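Making beds for a living, and doing it against a wall

The linen room at the Clandley guesthouse is the size of a large pantry, and the woman who runs it has worked there for 11 years. She started on weekends, changing beds on a Saturday between check-out at ten and check-in at two, and now looks after sheets, towels and blankets for Clandley and for its smaller sister property at Bundau.

She asked not to be named. "It's bed linen," she said. "People can ring the front desk if they want to argue about it."

The two houses own 148 fitted sheets. They used to be white. White sheets can be bleached, and for years that was the whole argument in their favour, but guests at Bundau come in from the river track with red dust on their legs and the bleach wore the cotton thin. She began buying darker colours three winters ago, first a grey, then an olive khaki.

"The khaki has been the best of them," she said. "It doesn't show tea. It does show every crease, so you have to be a bit more careful putting it on."

Most of our conversation was about putting sheets on. The beds that give her the most work are the big ones pushed up against a wall, where only some of the sides can be reached. Clandley has several, in rooms that were once a single sleep-out. Pulling the bed out each time would be the obvious answer, but the floors were sanded and sealed in May and she would like them to stay that way.

Her method is to do the wall side first. She kneels on the mattress, hooks both far corners on, and pushes the elastic down behind with the flat of her hand. Then she backs off the bed and does the near corners standing up.

"New staff always start with the corner closest to them," she said. "Then they've got no slack left for the back, and they're lying on their stomach trying to drag it over."

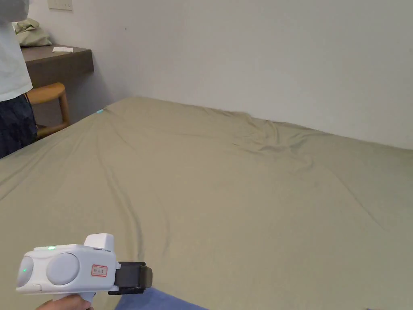

Even when all the corners are on, the back of a bed like that tends to bunch. The cloth rides up near the wall while the front looks fine, and anyone standing in the doorway will think the job is finished. She runs a forearm from the middle of the mattress towards the wall, lifts the edge, and tucks what she has gathered underneath. Long creases across the middle she mostly leaves alone. A quilt goes over them, and they drop out after a night.

She doesn't iron fitted sheets and never has. "I iron pillowcases, and the top of the flat sheet where it folds over. That's what people see and what touches their face."

Washing is done on site in two machines. The dryers are older and she uses them only when it rains. Sheets come off the line while there is still a little damp in them and are folded straight away, in thirds and then in half, with the corners tucked into one another. Each stack has a size written on masking tape along the shelf. She tried sewing coloured thread into the hems – blue for queen, yellow for king – and gave it up when the thread faded.

The budget is $1,000 a year for replacements across both houses. Last year she spent $400 of it on one order of fitted sheets and put most of the rest into mattress protectors. She looks for deep pockets and elastic that goes all the way around. Thread count does not interest her much.

"I've had expensive ones that wouldn't stay on past the second wash," she said. "If the corner pops off in the night, the guest doesn't care how soft it was."

Worn sheets are cut down. The good parts become pillow protectors or cot sheets, and the rest goes to the shed for rags and for covering the tomatoes in a frost.

At home she has a double bed, with space to walk on both sides.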